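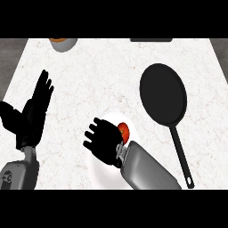
My simulated kitchen has been running since July on the old computer in the corner of our shared workshop, and I promised to write down how it goes. The building of the real arms is waiting for parts, so for the moment all my cooking is done in software. I call the project Joketti. The workshop is the one at Gumbridge, and they let me leave the machine on during the night.

The model has two arms with a black hand on each one. The counter is white marble, which I would never have at home, but it came with the kitchen model and I did not want to spend my evenings on changing a worktop. I have put on it a plate, a frying pan and a tomato, and later also a pastry which looks like a cinnamon roll.

The tomato has taught me the most. A round thing on a plate is difficult for a hand with long fingers. If the fingers close too early they push it, and then it rolls to the rim and the hand follows it like a cat. I tried lowering the speed of the wrist, and this helped a little. Then I changed the friction value of the fingertips, and this helped more, but I am not sure that real rubber will be so kind to me. In my last long run I made 611 attempts. I have not yet looked through all of them, because the log writes only a number at the end of each attempt and I must replay the strange ones by eye.

The other thing is the approach. At first I brought the right hand straight down from above, with the palm flat. Now I bring it in from the side, with the fingers pointing to the left and the thumb lower, so that the thumb can come behind the tomato. The left hand stays up and waits. I had it helping for three evenings and the two arms were only disturbing each other.
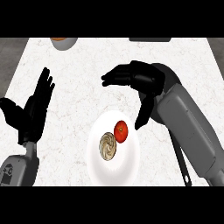
Nyamweya wrote to me under the last post: have you tried closing the thumb first and the fingers eight frames later? I had the same trouble with plums, and the delay cured most of it. Also please check your contact margin, mine was too big and the fruit was moving before anything touched it.

I checked, and my margin was also too big. I have made it smaller and started a new run this evening with the thumb going first. The delay is at eight for now, and I will try three after that.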